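Senan Mulligan still sings the tune before he plays it

The fiddle is out of its case before I've sat down. Senan Mulligan has been collecting dance tunes from the villages between Simcombe and Jedport for most of his adult life, and he wants me to hear one right away (two, as it happens, and then a third because the second reminded him of it!).

His notebooks now hold 1,277 tunes, every one written out by hand. "I can hum you most of them," he says. "Names, no. I'm hopeless with names. Half of them are called after somebody's aunt."

He started at 3 tunes a week, learned by ear from players who couldn't read a note and saw no reason to. "You'd ask them to slow down and they'd stop dead. They only had it at one speed. So you sang it back until they quit wincing."
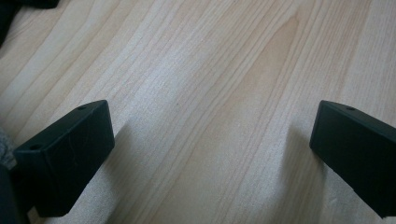

5 min read

The new album, Hivau, comes out in January, and it's a joy, all quick jigs and one slow air that I've had on repeat for days. The air is called Wan, and he learned it over the phone.

"Terrible line," he says, laughing. "There's a bar in the middle I may have made up. I've played it that way so long that people in Jedport play it that way too."

I ask which tune he'd teach a beginner. He picks up the bow again and plays me a polka, twice through, tapping his heel.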